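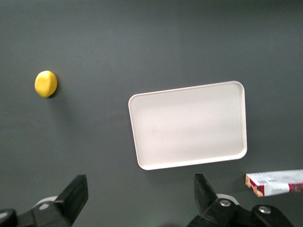

Wrist camera view, stock fingers open, yellow piece and tray on the gray table.

From: Thu Chu
To: gripper-users list
Subject: Re: Stindari fingers vs. the Brornano set
Date: 14th December

Tài Hà wrote:
> We've switched both arms over to the Brornano fingers and I don't see
> us going back. Pick success on the soft pieces went from 82 percent to
> basically all of them. The wrist view is cleaner too, you get a lot
> more table. If anyone is still on the stock Stindari pair I'd say just
> order the new ones, it's a 4 screw job and you don't need to touch
> calibration. Happy to share our config.

Tài,

Glad it's working for you, but I'd like to see more before I spend money on this.

First, the 82. How many picks was that? If it was 40 on the old fingers and 200 on the new ones, which is how I read your July post, then I don't know what to do with the comparison. You also said back then that you had moved to the newer controller build partway through. The Manalo build changed how the close command ramps at the end of travel, and on soft stuff that matters more to me than the shape of a fingertip. Did you ever run the old fingers on the new build? If you did and I missed it, sorry, point me to the thread.

Second, the view. The frame at the top is from my stock pair, fingers open. Yes, they take up a good piece of the bottom of the image, and the bracket under each one takes up more. But the yellow piece is in clear view with a lot of bare table next to it, and so is the tray it's supposed to go in. Apart from the gripper, the only thing running out of the picture is the cookie box on the right, and new fingers won't fix that. I can see both tips, and I want to see both tips. In the frames you posted the Brornano tips drop out of view when they're open, so how does anybody looking at your recordings know where the fingers are before they start to close? You may not care. I do, my policy only gets the wrist image.

What bothers me a lot more than the fingers is the light. The tray is off-white and there's a wide bright band across the floor of it, while the table around it is dark charcoal. Auto exposure on a setup like that is a mess. I'd bet part of your improvement is that you moved to the other bench when you changed the hardware.

Third, "you don't need to touch calibration." I don't believe this one. Different finger length, different tool center point. Maybe the default in the Posumby driver is loose enough that you get away with it on a foam ball. Try it on something flat with a thin edge and tell me how it goes. Lifting a tray by the rim would be a fair test.

What I would find convincing:

same controller build for both pairs
same bench, exposure locked
200 picks each, start positions written down ahead of time
failures sorted into missed, dropped, and pushed it away

I'll do the stock half here if you do the other half. Send the config anyway, I want to look at the close force before anything else. If it's still at the default for one pair and not for the other we can probably stop there.

Also, does anyone have the drawing for the stock fingertip? The link on the wiki is dead again.

Thu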